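Why Does Cloth Wrinkle?

Have you ever pulled your favorite shirt out from the bottom of a drawer and found it covered in lines, like a map of a place with too many rivers? Me too. I used to think clothes did it just to annoy me. Then I started reading about thread, and now I can't stop looking at people's sleeves.

So let's talk about cloth, and why it goes flat, and why it won't stay that way.

What is cloth made of?

Get really close to a T-shirt or a dish towel. Closer. If you have a magnifying glass, go and get it! You'll see that the cloth isn't one solid thing like a sheet of paper. It's made of lots and lots of threads. In woven cloth, some threads go up and down and the others go side to side, over and under, over and under. In knitted cloth (that's what most T-shirts are), the thread makes tiny loops that hold on to each other.

I once tried to count the threads running one way across an old pillowcase. I got to 2,473 and then I sneezed and lost my place. I have never gone back to check.

Now pull one thread loose and untwist it. It comes apart into little hairs called fibers. Cotton fibers come from the fluffy part of the cotton plant. Wool fibers come from sheep. Linen comes from the stem of a plant called flax, and polyester is made in a factory, mostly from oil.

What happens inside a wrinkle?

Cotton fibers are built out of very long, very tiny chains. They're far too small to see, even with your magnifying glass. The chains lie next to each other and hold hands, sort of. The grown-up name for this hand-holding is "hydrogen bonds."

When you scrunch up a cotton shirt, the chains get pushed out of place. Some of them let go of their old neighbors and grab new ones. And then they hang on! So the cloth stays bent in its new shape, and you've got yourself a wrinkle.
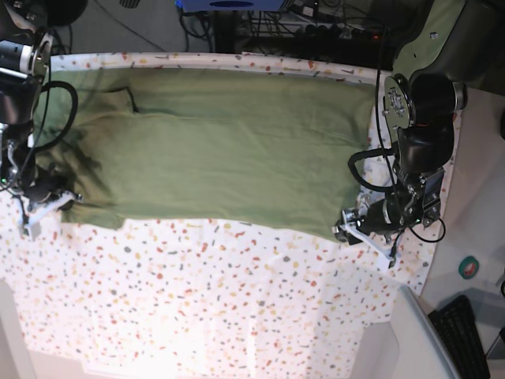

Green cloth on a table, with soft ridges and one folded-over part.

Water makes this happen faster. It sneaks in between the chains and helps them let go, and then when the cloth dries, they grab whoever is closest. If your shirt dried in a ball on the bathroom floor, well, it's going to remember being a ball.

Why does wool behave better?

Wool fibers are naturally crinkly, a bit like tiny springs. Bend a spring and it bounces back. That's why you can stuff a wool sweater in a backpack and it comes out looking pretty good. Polyester is good at bouncing back too. Linen is terrible at it. I have a linen shirt from a little shop called Oyelaran, and it wrinkles when I sit down, when I stand up, and I think when I look at it the wrong way. I love it anyway.

How does an iron work?

An iron uses three things: heat, steam and weight. The heat gets the tiny chains wiggling. The steam helps them let go of each other. Then the iron presses everything flat, and as the cloth cools and dries, the chains hold on in their new, flat places. It's the same trick that made the wrinkle – you're just choosing the shape this time. (Irons get hot enough to hurt you badly, so leave that part to a grown-up.)

Try it yourself

You need two squares of old cotton cloth, a bit of water and two rubber bands.

Keep one square dry. Dip the other in water and squeeze it out. Scrunch each one into a ball and put a rubber band around it. Leave them somewhere warm overnight, or longer if the wet one still feels damp in the middle. Then take off the bands and spread both squares out flat, side by side.

Which one has more wrinkles? Which ones are sharper? Draw them both if you like drawing. Then try it again with a piece of wool or an old polyester scarf, and see if your guess was right.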